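22 February 2025 – Dretville pilot room, magnesium chewables

Third go at the Skarkex magnesium chewable and I am really pleased with this one! The tablets came off the press with clean edges, no capping, and the embossing stayed readable on every one I pulled. The January lot looked like it had been chewed already.

What changed: dropped the press speed, swapped half the sorbitol for the coarser grade from Blackburn, and held back the magnesium stearate until the last few minutes of blending. I'd been putting the stearate in far too early. It coats everything and then nothing wants to stick to anything else. Should have seen that sooner, it's in my own notes from the zinc lozenge.

Yield 912 good tablets, 47 rejects. Most of the rejects were from start-up while I was still fiddling with the fill depth, so I'm not fussed. Reject bag is labelled and on the bottom shelf if anyone wants to have a poke at them.

Hardness: nice and even across the run, a touch softer toward the end when the hopper was getting low. Keep the hopper topped up next time and see if that goes away. Friability drum was clean, just a little dust. Disintegration not done yet, the bath was taken up with the Jollummont capsules.

Flavour – lemon is much better with the citric acid brought down. It used to hit you in the back of the jaw. There's still a chalky finish that hangs around, and I'd love to try a bit of orange oil behind the lemon to cover it. Colour is a soft yellow with a few darker specks from the natural colouring. I like the specks. Marketing may not.

Blend moisture was a bit higher than last time. Humidity in the room was up all morning and I had the drum open longer than I should have. Lids on between scoops, please, me included. 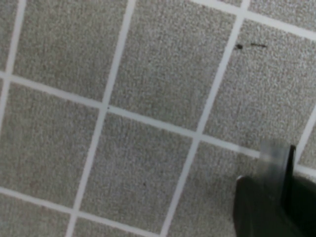 Pilot room notes, K. – formulation technician, chewables and powders

Retained samples: 111 tablets in amber jars, silica sachet in each, lids taped. They're in the stability cupboard on the left side. I've set aside eight more on an open dish to see how fast they pick up water on the bench. Rough and ready, but it told us heaps with the zinc.

To do:
Disintegration as soon as the bath is free
Ask Blackburn if the coarse sorbitol comes in a smaller bag
Orange oil trial, small blend only
Clean the lower punches again, slight film on two of them
Copy the new blend order onto the batch sheet before I forget it

Can't wait to run the next one.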